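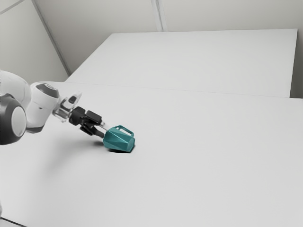
Plarside Kitchen Inventory Lists

Plarside is a set of plain text lists recording what people keep in their kitchen cupboards and drawers. It holds 833 household lists, one file per household, plus a shared word list that maps the names people use to a smaller set of standard names. It was put together for work on everyday vocabulary and is small enough to open in a spreadsheet.

What is in the folder

lists/ – one CSV file per household
words.csv – the shared word list, 977 rows
regions.csv – which of the three towns each list comes from
CHANGES.txt – notes on past versions

Fields in each list

item: the name as the household wrote it, spelling left alone
standard: the matching name from words.csv, blank if there is none
place: cupboard, drawer, shelf, counter, hook or other
count: a whole number, or "several" where the household wrote that
use: daily, weekly, rarely or never
note: free text, often blank

How the lists were gathered

Households in Nurkport, Apaza and Joststead filled in a paper form over the course of October. The form had room for 100 items. Those who ran out of room were sent a second sheet, and the two sheets are merged in the file. Forms were typed up by hand. A second person checked each typed list against the paper and fixed typing errors, but left the household's own spelling as it was.

Food was left out from the start. So were large appliances, apart from those that people keep on the counter, such as toasters and kettles.

Standard names

The word list keeps "cup" and "mug" apart, since most households did. "Beaker" is mapped to "cup" unless the note says it has a handle. "Skillet" and "frying pan" are both mapped to "frying pan". "Dish" is a problem – it was used for plates, bowls and baking dishes – and is left blank in the standard column unless the note settles it.

Known problems

Nurkport is over-represented, with more than 600 of the lists. Weight by town if you compare towns.

The "use" column was filled in from memory. Treat "weekly" and "rarely" with some care, as people seem to have drawn the line in different places.

Cutlery counts are uneven. Some households counted every fork, others wrote "several" or "one set".

Loading the files

All files are UTF-8 with a header row and commas as separators. Notes that contain a comma are in double quotes. Read "count" as text first, then convert the rows that are numbers.

Privacy

Names and street addresses were never typed in. Notes that mentioned a person by name were edited, and the name replaced with a dash.

License

Free to use and share with credit to the Plarside lists. Please say which version you used; the number is on the first line of CHANGES.txt.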